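## 5. The slip fault and what the log said about it

We now turn to the fault that made us distrust most of our earlier numbers. It concerns the right arm of the two-arm bench cell at Brakenton, and in particular the signal the cell uses to decide that a piece of glassware is held. The vendor's controller, Skokora, reports a grasp as "secure" when the jaws stop closing before they reach their end point and motor current stays above a set level for a short time. The planning layer, Derese, takes that report at face value. Every success rate in the two earlier reports on this cell (Sorrentino and Vídalín wrote the first, Becerra the second) rests on it.

Our view is that the report should never have been used this way. A stopped jaw and a raised current tell us that something is between the fingers. They say nothing on whether it is staying where it is.

### 5.1 The task

The task is a plain one. The right arm takes an Erlenmeyer flask by the neck, lifts it a short way clear of the table, holds it, and either sets it down again or carries it to a second spot. The left arm has no part in the lift and stays open and empty while the flask is in the air. The bench carries the usual clutter of a wet lab, including a hanging pipette, a beaker, a tip box and a rack of test tubes (Figure 4). We left these in place for all trials, as the earlier authors had done, so that our results could be set beside theirs. 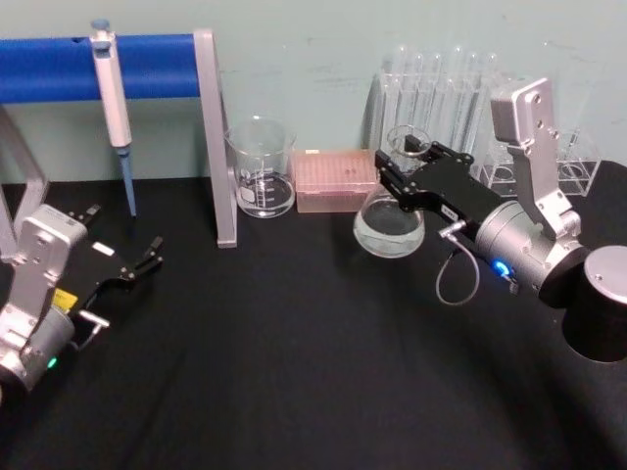

**Figure 4.** The bench cell with the flask lifted in the right gripper.

The neck grasp was chosen by the earlier authors on the grounds that the flared rim acts as a stop: if the glass slides down through the jaws, the rim should catch. We found this argument repeated in both reports and tested in neither. It also assumes that sliding is the only way a held flask can move. A flask gripped by the neck with liquid in its base is a weight hung below two narrow contact patches, and it can turn about the line between them. The rim does nothing to prevent that.

### 5.2 What went wrong

We ran 942 lifts. Skokora reported a secure grasp throughout the hold in all but 4 of them, and on the earlier authors' rule that would have been the whole story: four failures, all of them dropped before the hold began, and a success rate that anyone would be glad to print.

Isauro Lozano then reviewed the side video of every lift by hand, with the controller's report hidden from him. He marked a further 113 lifts in which the flask moved in the jaws after the grasp had been called secure. In most of these the motion was a slow turn, and the liquid surface gave it away before the glass did, as its line against the wall of the flask shifted while the arm stood still. In the rest the neck crept downward. Estrella Beltrán marked the same videos on her own, and we counted a lift as a slip only where both agreed.

None of the 113 raised a warning. The current trace for a slipping lift looks, to our eyes, the same as the trace for a good one. We tried the obvious repairs. A higher current threshold made the controller refuse good grasps and let the slow turns through as before. A longer settling time moved the moment at which the grasp was called secure and changed little else. We don't claim that no setting exists which would separate the two groups, only that we failed to find one and that the vendor's manual does not suggest one.

It has been put to us that a slow turn is harmless, given that the flask was still in the gripper at the end of the hold. We do not accept this. The cell was built to pour. A flask that has turned by an unknown amount has its rim at an unknown angle, and the pouring routine begins from the angle it believes it has. With water this means a wet table. The proposal that first paid for the cell named acids.

### 5.3 Where we looked for the cause

Our first suspect was the finger pads. Pads wear, and the ones on the right gripper had been in use since before we took over the cell. We changed them in December and repeated a block of lifts. Slips became less common for a short run and then came back at much the same rate. We would have liked this to be the answer, and an early draft of this section said that it was, on the strength of the short run alone.

Our second suspect was the cable. It leaves the side of the gripper and hangs in a loop beneath it, and it's easy to imagine it tugging on the wrist as the arm moves. We taped the loop back along the housing for one block of lifts. The slips continued. A tug at the wrist should in any case show up in the arm's joint readings, and we saw nothing there.

The third was the approach height. Derese picks a grasp point from a fitted model of the flask, and clear glass is hard on the depth sensor. The fitted neck was often too high, which put the jaws close to the flare where the glass is no longer straight. Here we did find a link: lifts with a high grasp point slipped more often. They did not account for all of the slips, and some of the worst turns came from grasps that looked well placed on video.

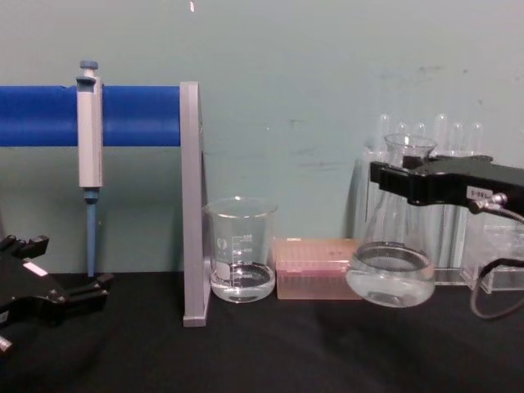

Would a force sensor at the wrist have caught these slips? It would probably have caught the downward creep late and the slow turns seldom, as the weight on the wrist stays the same while the flask rotates and only the small shift of the liquid changes the load.

We mention this because a wrist sensor is the fix most often proposed to us, and it was the one Mustonwood chose for its own cell. Their group kindly shared a set of traces with us. The drops are easy to find in them. For slow turns we could find no mark that we would be willing to rely on, though their flasks were fuller than ours and the comparison is loose.

### 5.4 What can be kept from the earlier results

Very little, in our opinion. The earlier success rates count lifts that the controller called secure, and we have shown that on this cell the controller calls slipping lifts secure as well. The original videos from the first report were not kept. Vídalín has told us that he recalls "a bit of swing now and then" and that it was put down to the liquid. We have no way to check this, and neither does he.

The timing results are on firmer ground, as they do not depend on whether the grasp held. The claim that the cell can run overnight unwatched should be withdrawn. Becerra has agreed to this for the second report.

For our own part, the hand-marked count has limits of its own. Two people watching video will miss a turn that happens about an axis pointing at the camera, so 113 is better read as a floor. We also used one size of flask and one level of fill. Whether a fuller flask would turn less, because its weight pulls it straight, or more, because the pads carry a greater load, we can't say from these trials, and we would ask readers not to guess on our behalf.

Until a direct check on the pose of the glass is in place, the pouring routine on the Brakenton cell is disabled in software and its key is held by Beltrán. Section 6 describes the check we are now building, which watches the rim and ignores the controller's report altogether.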